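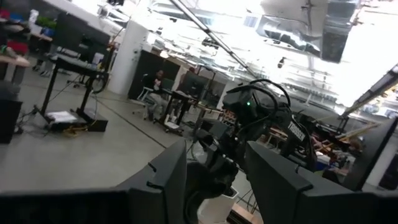 Concrete floor in a shared workspace: seal it again or cover it?

YogaYusof
Posted in Floors & Finishes, January 2026

OK so we moved into the new unit in October and I love it, but the floor is driving me nuts. It's smooth gray concrete, 2,110 square feet of it, and every chair that rolls sounds like a freight train. We've got white rolling chairs at the desks (the boss picked them, don't ask) and a black one over by the table with the skinny metal legs. The landlord says we can do whatever we want as long as it comes back up when we leave. Carpet tiles? Reseal and live with the noise? I got a quote from a place called Moreck for tiles and it made my eyes water.

brustura_bill
Don't seal it again for noise, sealing does nothing for noise. Chair mats under the desks and you're done. We bought 4 of the Kollex ones for our place and I'd buy them again tomorrow.

tansyloo
Mats curl! Every mat I've ever owned curled up at the corners and then somebody rolls off the edge and swears. I'd go with loose lay carpet tiles, just in the desk area, and leave the rest bare. What are your walls like? Hard walls and a hard floor is a rough combination.

YogaYusof
There's a dark partition behind one of the desks and then a big fat white pillar floor to ceiling. I've been wondering if I could hang something soft on the partition. The shelving is on the other side of the room so that's a no go.

brustura_bill
My mats are flat as a board after 2 years, so I don't know what you were buying, tansyloo.

tansyloo
Cheap ones, probably, fair enough :)

Dell_in_Alarcón
Forget the floor for a second — what are you doing about the cables? There's yellow cable in a tangle on the floor by that black box, and a thin dark one running out across the concrete. I'd deal with those before spending a dime on carpet. Get the yellow stuff up under the table with a cable tray and put a floor cover over the other one.

YogaYusof
Ha, yes, I know. The yellow ones are my mess and I keep saying I'll get to it. Does a floor cover stick to sealed concrete okay?

Dell_in_Alarcón
Wipe it down well first and let it dry overnight. Mine has held fine. I wouldn't tape it, the residue is miserable.

tansyloo
Disagree on tape, gaffer tape comes up clean if you don't leave it for a year.

YogaYusof
Update: priced tiles for the desk area only and it came to $494, so I'm going with that. Ordering a cable tray too. Still thinking about the partition, if anyone has used felt panels let me know!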